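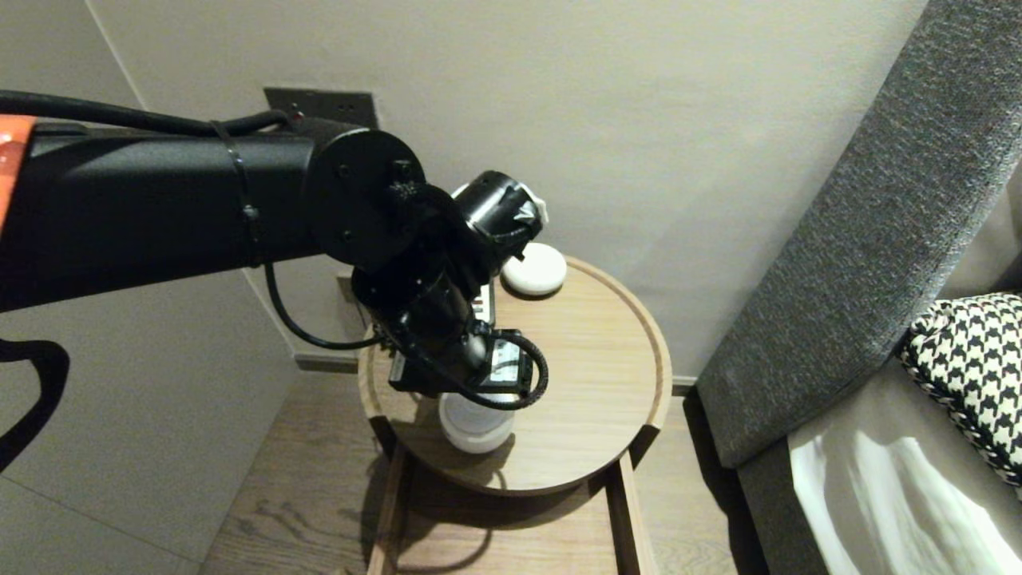 *The arm over the bedside table, hotel trials, Jollow*

I'd been sleeping at the Omel for most of May by then, if you can call it sleeping, and my whole career came down to a bedside table. My method was called Trerkel (don't ask, it was late and I liked the sound) and the idea was simple enough. Before every reach, the arm had to make a guess about how wrong it was going to be. Then it reached, checked, and kept the difference. No extra labels, no one standing over it. Just an arm keeping a diary of its own bad guesses!

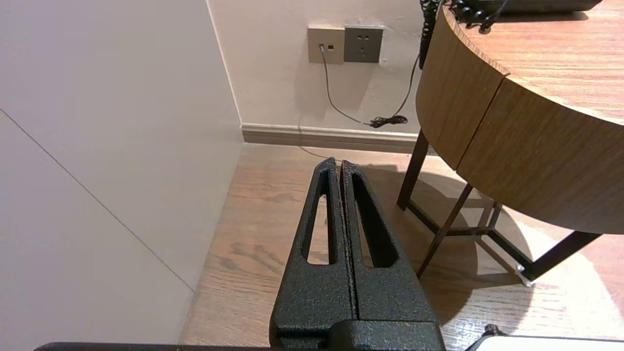
The old method, Barbieri, got 80 percent on reaching, and everybody in my lab loved Barbieri. My advisor had practically raised it. So I wanted 500 reaches, all in one room, and I wanted them clean.

I got 494 good ones. I ran down the hall in my socks and told the ice machine.
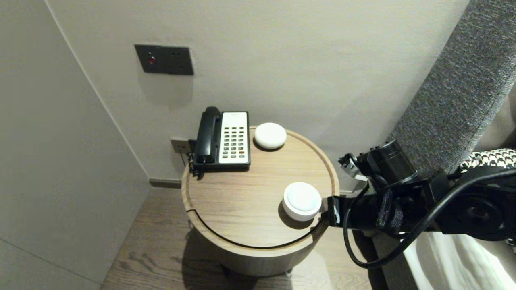 Then I read the diary. The six misses weren't scattered like they should've been. They came in a row, and before each one the arm had guessed an error of exactly 25 millimeters and then missed by exactly 25 millimeters. Same direction, too. It knew! I sat on the carpet in the hallway with the laptop on my knees and went through the log until the battery quit.
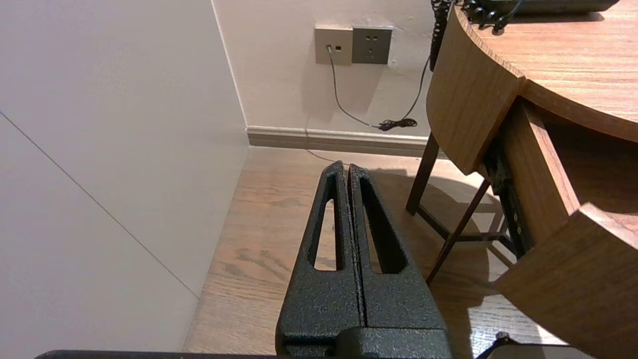
My advisor said to drop the six and write it up, and I came so close to saying yes. I went back in and opened the wrist view instead. Two black fingers, shut tight, pointing toward the wall where the phone cord ran down to its little knot by the baseboard. I drew a line out from the fingertips with my pen. Then I added 25 millimeters to the target, typed "run 501," and pulled up a chair.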